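Getting a planned arm motion to stop clipping the pan handle in simulation

If you've got a kitchen scene loaded and your arm keeps planning these gorgeous smooth paths straight through the cookware, this one's for you. I spent most of a Friday on it, and then Thịnh Lò came by, looked at my config for maybe a minute, and pointed at the line I'd gotten wrong. So I'm writing the whole thing down while I still remember it.

I'm assuming you already have Prikano installed and can open a scene, spawn an arm and send it a joint target. I'm also using Pruvance for the planning side. If you use a different planner the menu names will be different, but the ideas carry over pretty well.

What goes wrong

Your simulator keeps two versions of everything. There's the visual mesh, the pretty one you look at, and there's the collision shape, the one the planner cares about. Kitchen assets are great at having a lovely visual mesh and a truly terrible collision shape. Mine had a frying pan whose collision shape was one flat cylinder. The handle wasn't in it at all! As far as the planner knew, there was nothing sticking out, so it happily swept the fingers right through the wood.

The opposite happens too. If the importer wraps the entire pan in a single convex hull, you get a big wedge of solid nothing on both sides of the handle, and then the planner tells you there's no valid grasp because the gripper is "in collision" with air. I've lost more time to that one than to the first one, to be fair.

Step 1: Turn on the collision overlay

In Prikano, open the View menu and switch on Collision Shapes. Everything gets a colored outline. Fly the camera down low over the stove and look at the pan from the side, then from straight above. You want to see a shallow dish shape for the pan and a separate long skinny shape for the handle. If you see one blob, go to Step 2. If you see two nice shapes, skip ahead to Step 3.

While you're in there, click on the burner grates as well. Grates are sneaky. A lot of imported cooktops treat all the grates as one slab, and the top of that slab can be higher than the actual prongs, so your pan spawns slightly inside it and pops into the air when physics starts. If your pan does a little hop on load, that's your culprit.

Step 2: Give the pan a proper shape

You can run automatic convex decomposition, and for the pan body I think you should. For the handle I just add a box by hand. It takes a minute and it behaves better than whatever the decomposer comes up with. In the asset file, mine ended up like this:

pan:
 body_collision: decomposed
 body_max_hulls: 10
 handle_collision: box
 handle_parent: body
 handle_fixed: true

The line that got me was handle_parent. I had it pointing at world. That means the handle's collision box stayed put where it was first spawned while the pan itself could go wherever it wanted. On the first run everything looked perfect, and from the second run on, the arm was carefully dodging a ghost. This is what Thịnh spotted. If your arm is avoiding empty space and the overlay looks fine at load, check the parent before you check anything else -- and then look at the overlay again after the pan has moved.

Save, reload the scene, and turn the overlay back on to make sure it stuck. Prikano caches collision shapes, so if nothing changed, clear the cache from the Assets panel and load it again.

Step 3: Pick a start pose that isn't already in trouble

This sounds too obvious to write down, but I do it wrong about every other week. If the start pose has the wrist inside the safety margin of the pan or the range hood, Pruvance refuses to plan and gives you a fairly unhelpful message (mine says "start state invalid" and leaves it there). People read that and go hunting for a bug in their goal.

Put the arm in its start pose, open the Distance panel and sort by smallest clearance. The top row is whatever you're closest to. If that number is smaller than your margin, nudge the arm until it isn't, and save the new joint values as your home pose. 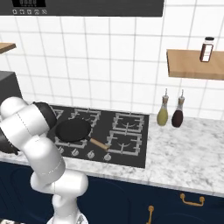
The next thing to sort out is the margin itself. Pruvance ships with one padding value for the whole robot, and one value is never right for a kitchen. You want the upper links to stay well away from walls and hoods and shelves, but the fingers have to get close to stuff or they can't do their job. So split it up:

padding:
 arm_links: 3 cm
 wrist: 2 cm
 fingers: 0

Zero on the fingers feels wrong the first time you type it. It's fine. The collision check still runs, it just doesn't puff the fingers up like oven mitts first. If you're nervous, keep a bit of padding on during the long approach and drop it only for the last part of the move. Pruvance lets you set padding per stage, under the stage's own settings.

Step 4: Split the motion into stages

My first version was one big plan from home to grasp. It sometimes worked, and when it worked it often came in at an odd angle, because the planner was only asked to get there and had no opinion about how. Two stages fixed most of that.

The first stage goes from home to a pre-grasp pose, which is the grasp pose backed off along the approach direction. Let the planner do whatever it likes here, with full padding.

The second stage goes from pre-grasp to grasp in a straight line. Use the Cartesian option, turn the speed down, and use the small padding values. If the straight line fails, don't loosen the tolerance right away! Go back and pick a different pre-grasp. Usually the arm has arrived with its elbow folded in a way that leaves a joint no room to finish the move.

Ebise Endale gave me a good tip for that, which is to ask the planner for several pre-grasp solutions and test the straight-line part from each one before committing to any of them. In Pruvance it's a checkbox called Look Ahead. It makes planning slower, but I leave it on all the time now.

Step 5: Don't forget attached objects

Once the gripper closes, the pan has to become part of the robot as far as collision checking goes. Otherwise the planner sees the gripper buried in an obstacle and gives up, and you're back to the "start state invalid" thing from Step 3.

Call attach right after the grasp check passes, and list the links that are allowed to touch the pan. That's the fingers, and on my gripper the palm too. Leave the wrist out of the list. If you let the wrist touch the pan, sooner or later you'll get a plan where it does.

You also need to allow contact between the pan and the grates for the lift, but only for the lift. I add it just before the stage and remove it just after. I forgot the remove part once and got a transfer path that dragged the pan across the whole cooktop like a curling stone.

Step 6: Run it a bunch of times with a fixed seed, then without

Sampling planners are random, so one good run means very little. Start with a fixed seed so you can compare before and after a change. I use 172 for no reason other than it was in the first script I copied. When it's passing, take the seed off and let it run in a loop with the pan rotated by a random amount each time. Handle direction matters way more than pan position, at least with my arm.

Log the failures by stage. If they're mostly in stage one, look at padding and the start pose. If they're in stage two, look at the pre-grasp. If they're on the lift, it's nearly always the allowed contacts.

A couple of leftovers

If you're exporting to Tabrizi for playback, the handle box comes through with its axes swapped in the version I have. Rotate it by hand after import, or do what I do and just export the joint trajectory and leave the collision stuff behind.

Glass items like bottles and jars often come in with no collision shape at all, I guess because whoever made the asset pack figured they were decoration. Worth a quick look with the overlay before you let an elbow swing through there.

I haven't tried any of this with the Sudier gripper models yet. The fingers are longer and I'd expect the pre-grasp distance to need changing, but the asset side should be the same.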